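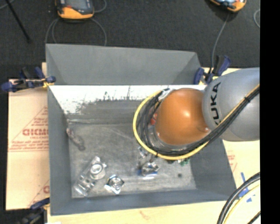

**Where does Praltdale's rain go?**
Student project report by Iason Stamatopoulos and Eftychia Antoniadis
July 22, 2021

We started with a puddle. Every time it rains hard in Praltdale, the bottom corner of the school oval turns into a lake, and the footy posts at that end stand in it for days. Our geography teacher asked for a project on "water in the local landscape" and we both knew straight away what ours would be!

## What we wanted to find out

Fragkou Creek runs behind the oval and looks big enough to carry anything the sky throws at it. So why does the oval flood while the creek is still well below its banks? Our first guess was a blocked drain. Eftychia's guess was the soil. We wrote both down before we did any measuring, and agreed we weren't allowed to change them afterwards.

## Method

We dug small test holes at 10 sites between the car park and the creek, with permission from the school office (and a stern talk about the sprinkler pipes). At each site we did a soak test. You push a ring into the ground, pour in 400 mL of water and time how long it takes to disappear. We did every site twice and used the slower time.

We also made a ribbon test of the soil from each hole. You wet a handful, knead it and squeeze it out between thumb and finger to see how long a ribbon it makes before it snaps. Sandy soil hardly makes one at all. Clay keeps going and going, and it stains your hands something shocking.

For the history part, we borrowed the old parish plan from the Bindano library. It's a gorgeous thing, all hand lettering, and it took us a whole lunchtime just to work out which line was the road.

## Results

The soak times were much further apart than we expected. Near the car park the water was gone in under four minutes. In the bottom corner we gave up after nearly 2,000 seconds with water still sitting in the ring, and the second go was no better. We've recorded those as "did not drain".

The ribbons told the same story. Soil from the top sites crumbled almost at once, and soil from the three lowest sites made ribbons longer than Iason's thumb. Site six was the odd one out - it had a short ribbon but a slow soak time. We think the ground was packed down there by people cutting across to the bus stop, though we only worked that out later and didn't test it.

Then there was the map. On the parish plan, the creek doesn't run where it runs now. It swings wide through what is now the bottom corner, with a little patch marked "swamp" right on top of our lake. At some point before the oval was built, the channel was straightened, and the low ground was left behind. We were so excited we rang Eftychia's nan, who remembers catching yabbies there!

## Discussion

Eftychia's guess was the closer one, but the old creek bed explains why the clay is there in the first place. Slow floodwater drops its finest bits last, and those settle in low, still places. The drain turned out to be clear when the groundskeeper lifted the grate for us. It just sits a bit higher than the lowest part of the grass.

Our biggest problem was the weather. We did the top sites in January, when the ground was dry and cracked, and the bottom ones after term started and it had rained. Wet soil soaks more slowly, so some of the difference could come from that. We'd also like a proper level survey, as our string and spirit level got pretty wobbly over the longer distances.

## What we'd do next

Iason wants to plant sedges in the corner and repeat the soak tests each season. Eftychia wants to find out who straightened the creek, and the library has a box of shire letters we haven't opened yet.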